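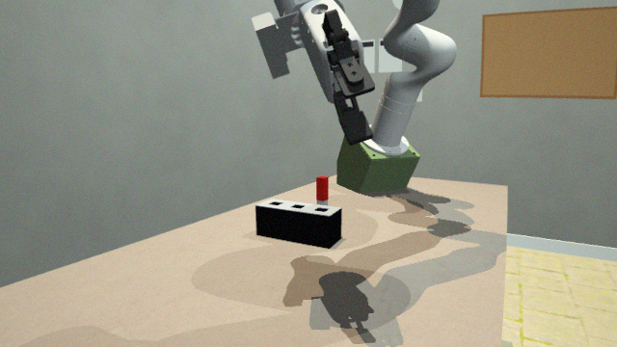
Durnia Seed Swap: Frequently Asked Questions

Last updated 29 Dec 2019

What is the seed swap?

It's one long, happy afternoon of trading garden seeds at the Paterson Grange Hall. You bring what you saved (or bought too much of), you put it out on the tables, and you go home with things you've never grown before. Last year we had 1,760 packets come through the door, and the beans alone took up a whole wall!

Do I have to bring seeds to take seeds?

No. If this is your first garden, come empty-handed and take what you'll really plant. We'd love it if you saved a few seeds from your best plants and brought them next year, but it isn't a rule.

How many packets can I take?

As many as you bring, plus four. New gardeners can take up to ten. In the last half hour the limits come off and everything left is up for grabs.

What should I write on my packets?

The plant, the variety if you know it, the year you saved it, and your town. Anything else is a bonus, and we read every word -- "sprawls like crazy, worth it" is the kind of note that gets a squash adopted in seconds. If you don't know the variety, write "unknown" and tell us what it looked like when it was ripe.

Are old seeds okay?

It depends on the seed. Tomatoes keep for years if they stay cool and dry. Onions and parsnips really don't, so please only bring those from the past season. Not sure? Fold ten seeds into a damp paper towel, slip it into a plastic bag, and leave it somewhere warm. If six or more sprout, bring the rest.

Can I bring hybrids?

Store-bought hybrid packets are fine if they're unopened. Please don't bring seed saved from hybrids unless it's marked that way. It won't come true, though some of us enjoy the surprise (the orange cherry tomatoes in the Harkeo garden started out like this and they're delicious).

What about squash and pumpkins?

Bring them, but tell us if you grew more than one kind. Squash crosses very easily, and a label that says "may be crossed" saves someone a summer of waiting for a zucchini that turns out to be a gourd.

Is there a plant swap too?

Yes, in May, outside on the Brurneo Street side of the hall. That one is for seedlings, divided perennials, and houseplant cuttings. Knock the worst of the dirt off your pots and check under the leaves for bugs before you load the car.

Can kids come?

Please bring them! There's a planting table where they can start a sunflower in a paper cup and take it home. Kids under 12 get their own bowl of big, easy seeds to pick from: peas, nasturtiums, and pumpkins.

Where do I park?

The gravel lot behind the hall fills up early. There's plenty of street parking two blocks over, and it's a nice flat walk.

What happens to the leftovers?

They go into the seed drawers at the Durnia library, where you can borrow them all year.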